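About Fustik

Fustik takes in used office computers, sorts them, repairs the ones worth repairing and takes the rest apart for parts. We work from a ground-floor shop on Pletanska, with the front counter open to walk-in customers and the workshop behind it.

Johanna Baumgartner and Marlies Eberhard started the business with 10 towers from an accounting office that was moving and didn't want to take them along. Seven years on, most of our machines still come from offices: law firms, clinics, school districts, a few print shops. We prefer lots of five or more from the same model line, so that parts from one can go into another. The smallest lot we pick up is 5 machines. Anything less can be dropped off at the counter.

Desktop towers are the bulk of the work. The side panel comes off first, and the case is laid down so the board, the drives and the power supply can all be reached. Cables are checked before anything is unplugged. Drives are logged and wiped, or destroyed if the customer asks for that in writing. Memory is pulled, tested and graded. Processors are removed and stored separately from the boards.

Dell towers, side panels off

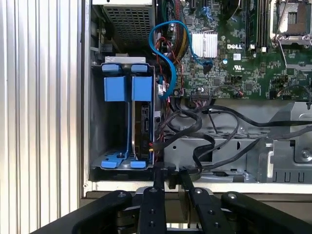
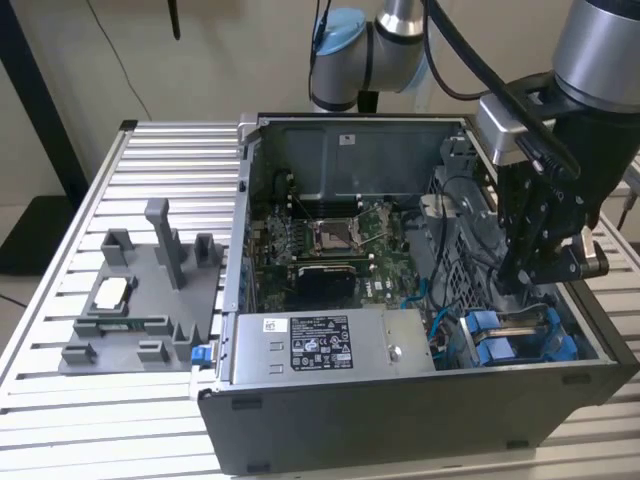 Small plastic pieces are kept too — drive rails, carriers, latches. They break easily and are hard to buy on their own, and a customer with a cracked rail will often drive across town for one. We keep 300 labeled bins of such parts, and the list is updated every March.

Refurbished machines are sold under the name Prindari. Each one gets a new clock battery, a cleaned fan and a printed sheet listing what was replaced. The warranty is one year on the whole machine, including the drive. We don't sell computers with parts we couldn't test.

Our largest single job so far was 2000 desktops from a hospital group. It took most of a winter, and we rented the unit next door to hold the pallets. We kept the unit, and it is now the parts store.

Metal and boards we can't use go to Dương, a recycler we have worked with since our second year. Customers receive a weight slip for their lot and, on request, a list of drive serial numbers.

To arrange a pickup, ask for Marlies. For parts and repairs, ask for Johanna — she is usually at the bench in the morning and at the counter after lunch.

Page last updated January 25, 2026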